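Keeping the Flamstead Cell Running: Setup and Maintenance Report
Hadiza Onuoha and Hadi Najjar
Supervisor: Marion MacAulay
Submitted Mon 27 May

1. What we took on

Our project was the sorting cell in the Flamstead lab: one arm, one five-fingered hand, a belt, and two trays for the camera boxes. The group before us got it picking, and we got to make it reliable, which was way more fun than it sounds! By the end we could bring the cell up from cold in 30 minutes. Our first try took most of an afternoon (we had the belt controller set to the wrong address).

2. Wrist and cables

The wrist is where we learned the most. The hand bolts on through a black connector ring, and the cables run down the arm in loops so the joints can turn without pulling on a plug. Our first loops were too short, and the hand lost its connection whenever the last joint turned past 100 degrees. Chukwuemeka Okoro showed us how to jog the arm to its worst pose first and only then clamp the cables. We redid all of it that way and loved how calm the arm looked afterward. 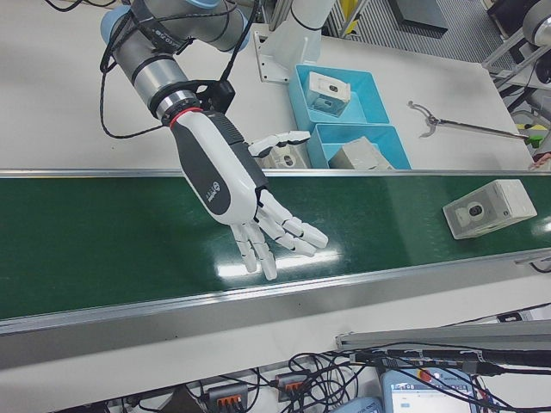 3. Teaching the hover height

The hover point is the pose above the belt where the fingers are open and the thumb is up, just before a pick. We taught it from the pendant at the slowest speed, one of us jogging and the other watching the fingertips from belt level. We settled on 65 mm from palm to box top. Lower than that, the fingers brushed the belt on the way down. After any work on the wrist we teach this point again, with a box sitting on the belt as the target.
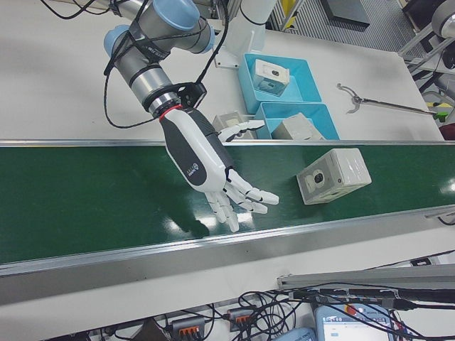
4. Weekly check

Stop the belt and press the emergency stop before touching anything.
Tug each wire at the terminal blocks. Orange levers fully down.
Check the wrist bolts against the paint marks.
Wipe the belt and both rails.
Release the stop, home the arm, run one slow pick.

5. Still to do

The wiring under the belt works but needs proper trunking, and Oluwatosin Bako has offered to help us fit it in June. We also want to log finger motor current on every pick. Our log has 51 picks so far, all entered by hand.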